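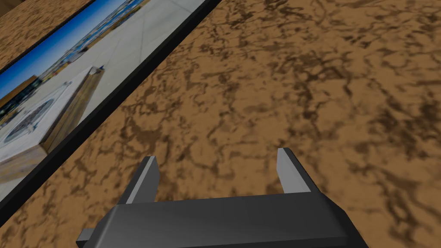 7. Running a demonstration for visitors

This section covers the Praltix desktop simulator when it is set up for an open day or a booked visit. It assumes that the software is installed and that you have worked through sections 2 to 4. The visitor programme was written by Slavica Georgiou for the January open day at Drondudum, and later changed so that one person can run it alone.

The whole programme takes 9 minutes. Allow a few more for questions.

7.1 What you need

One computer with Praltix installed and a licence for visitor mode.
A large screen that people can see from the back of the group.
The hand controller, plus its cable. Do not rely on the battery for a full day.
The Rasavon scene pack, copied to the local disk.
A second chair for the visitor who is driving.

Note: visitor mode limits how fast the arm moves in the simulation and hides the editing menus. Everything else works as usual.

7.2 Before the doors open

1. Start the computer and log in with the demonstration account. Do not use your own account. Messages will appear on the big screen.

2. Open Praltix and choose Visitor mode from the start panel.

3. Set the display to Wrist view. The gripper should sit at the bottom of the screen with both fingers in sight.

4. Press Home on the controller. The fingers open and the wrist returns to its starting position.

5. Check the lighting slider. With the room lights on, 73 per cent is a good starting point. Projectors usually need more.

6. Load the first scene and leave it on screen with the fingers open and nothing between them.

Caution: keep the start panel closed once visitors are in the room. Choosing a different mode there clears the session without asking.

7.3 The pick-up demonstration

The first part shows the gripper closing on an object among household things. You drive, and the visitors watch.

1. Tell the group that the view on screen is the view from the wrist. People expect to see the arm from the side and can take a while to work out which way is up.

2. Move in slowly towards the white roll. Stop when it lies between the fingers.

3. Hold the trigger halfway. The fingers close until they touch the roll, then stop.

4. Point out the yellow banana peel draped over the roll. Soft shapes such as this are harder for the simulator than a plain tube, and visitors who write software tend to ask about it.

5. Let the group look at the raised lettering on the large white cylinder. It reads backwards from the wrist. Ask who can work out the word — children are often first.

6. Turn the wrist a little to each side, then hold still. 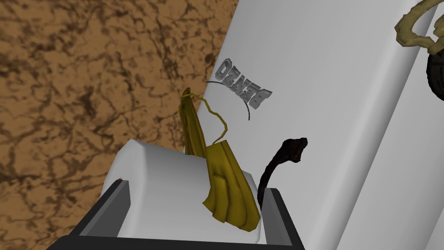 Can a visitor damage anything by closing the gripper too hard?

The objects exist only in the simulation, so there is nothing to break. If the fingers pass the force limit, Praltix opens them and shows a message in the corner of the screen. Press Home and carry on.

7. Open the fingers and back away in a straight line. Do not turn until you are clear of the cylinder.

Note: if an object ends up on its side or out of reach, choose Reset objects. Reloading the whole scene takes longer and leaves the screen blank while people wait.

7.4 The free-driving demonstration

In the second part a visitor takes the controller. Use the picture scene for this. It has mottled brown surfaces and a landscape picture with a cliff, greenery and a pale path, and there is nothing small to chase.

1. Seat the visitor and set the session timer to three minutes. It shows as a bar along the top of your own control panel and is not sent to the big screen.

2. Press Home, then hand over the controller with the fingers open.

3. Ask the visitor to bring the picture into view on the right. Let them find the wrist controls on their own before you help.

4. Once the picture is in view, ask them to stop and take their thumb off the stick. The view should hold still. If it creeps, the stick needs centring (see 7.6). 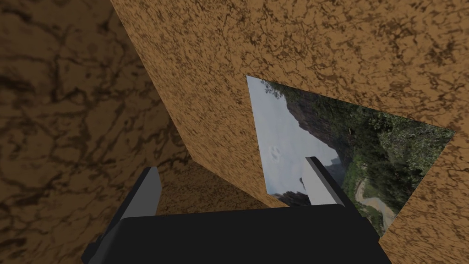

5. Ask them to shift the wrist slightly and keep the picture on the same side of the screen. Small moves are the difficult ones. The step size can be lowered from your panel while they are driving.

6. Have them compare how the rock and the path look from the new position. The picture may well look turned on its side, depending on how the wrist is held. Leave it like that. Turning the wrist to level it is a good last task for anyone who has time left.

7. When the timer runs out the controller goes dead and the view freezes. Thank the visitor and press Home before the next person sits down.

Caution: do not let two people hold the controller at once. The cable socket is the weakest part of the set, and a replacement has to be ordered.

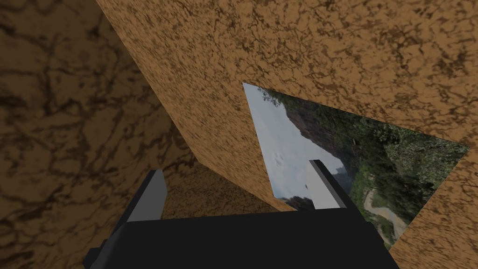
7.5 Group sizes and timing

The programme works best with small groups. Spyros Stojanović ran it through a full open day in the Zupan hall, with 100 visitors booked, and found that groups above eight left people standing with nothing to do. With larger groups, run part one for all of them and offer free driving afterwards by sign-up.

Keep to one driver per scene reset. Visitors who want a second go can join the end of the line.

Saved sessions are kept until the log holds 2,000 entries, after which the oldest are overwritten. Export anything you want to keep at the end of the day.

7.6 If something goes wrong

The view drifts with no one touching the stick: unplug the controller, lay it flat, plug it in again and choose Centre sticks.

The fingers will not open: check that the trigger is fully released. If it is, press Home twice.

The picture on the big screen lags behind yours: close the session recorder. Turn it back on when the group has left.

Surfaces look smeared: set Texture detail to High and reload the scene. Surfaces very near the wrist can still look soft at this setting.

The screen shows the start panel: choose Visitor mode again and reload the scene. The timer must be set afresh.

7.7 Closing down

1. Press Home and wait for the wrist to stop.

2. Export the session log to a memory stick.

3. Close Praltix from the File menu, log out of the demonstration account and unplug the controller at the computer end first.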